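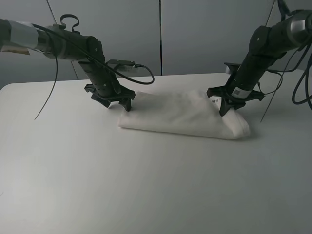

Folded white cloth on the white table

The Nullau bath towel

Hi, I'm Marlina Rondonuwu and I run the little linen shop at Rathnayake. This is the towel I get asked for most, and I'm so happy to have it back in stock! It's 100 percent cotton, woven for us at the Usberg mill, and we've had three at home through a lot of bath nights (two kids and a very muddy dog).

What I love is how quickly it drinks up water. Some big fluffy towels just push it around – this one gets on with the job. Wash it twice before you use it, though, as new cotton always needs a bit of waking up. 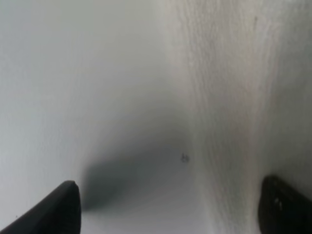
Please skip the fabric softener! It coats the loops and you end up with a towel that feels lovely and dries nothing. I use half the detergent it says on the box, and 15 minutes in the dryer on low before hanging it up to finish.

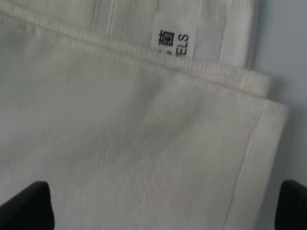
Terry loops and the woven band, close up

Sizes are hand, bath and sheet. The sheet is huge, so measure your rail first (I didn't, and mine drags on the floor). White is the only color until the new batch arrives, and Oldřich Hájek at the mill keeps teasing me about a sage green. I've seen the yarn and it's gorgeous.
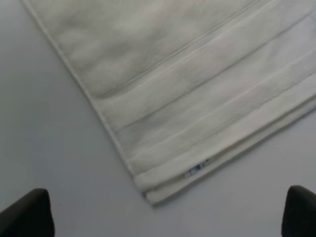

Orders go out within 3 days. If you'd like initials in the corner, add the Hitus monogram at checkout – that takes a little longer, and monogrammed towels can't be returned. Plain ones can come back any time, as long as they haven't been washed.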